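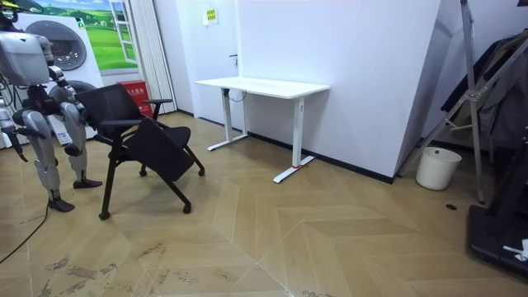
Chairs with mesh backs fail last, according to Shuk-fan Chuang, and the casters under them fail first. Chuang keeps the repair log at Citutholm, a training center that moves its seating between rooms most evenings. The log covers 113 repairs. Casters lead it by a wide margin, with tablet hinges next and fabric a distant third.

The cause is easy to trace. A caster carries its load through a stem pressed into a socket in the leg. When the chair is rolled over a door threshold, the stem takes a sideways shock it was not sized for. The socket opens slightly, the stem starts to lean, and the wheel wears on one edge. By the time a user notices a wobble, the socket is usually past saving.

Ming-te Tai, a buyer for the furniture dealer Wosarus, thinks the problem starts with the order form. Hard wheels are meant for carpet and soft-tread wheels for wood, tile and vinyl. Many rooms have been refloored since their chairs were bought, and the wheels were never changed to match. A hard wheel on a smooth floor rolls too freely and picks up grit, which then scratches the finish. 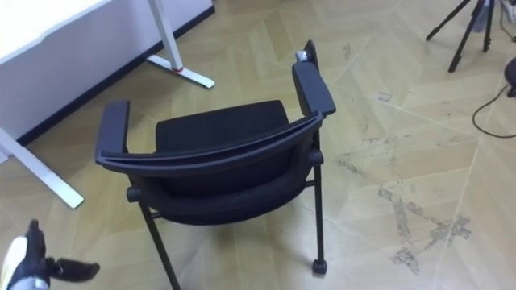
Armchair seating on a herringbone-pattern floor.

Changing a set of casters takes two tools: a flat pry bar and a rubber mallet. The stem diameter should be measured before parts are ordered, as sizes that look alike will not interchange. Grip-ring stems pull straight out. Threaded stems need a wrench, and the thread should be cleaned before the new part goes in.

Tablets are a different matter. The hinge is held by a friction washer that loses its grip with use, and tightening the bolt works only for a while. Efthymia Chrysikopoulos, who services lecture seating, replaces the washer at the first sign of drift. Her view is that people lean on a tablet when they stand up, whatever the label says.

Citutholm now checks its chairs every August, before the fall courses. Each one is turned over, the stems are tested by hand, and hair is cut out of the axles with a hooked blade – a slow job, and the one most often skipped. Chairs with a cracked socket are set aside for parts.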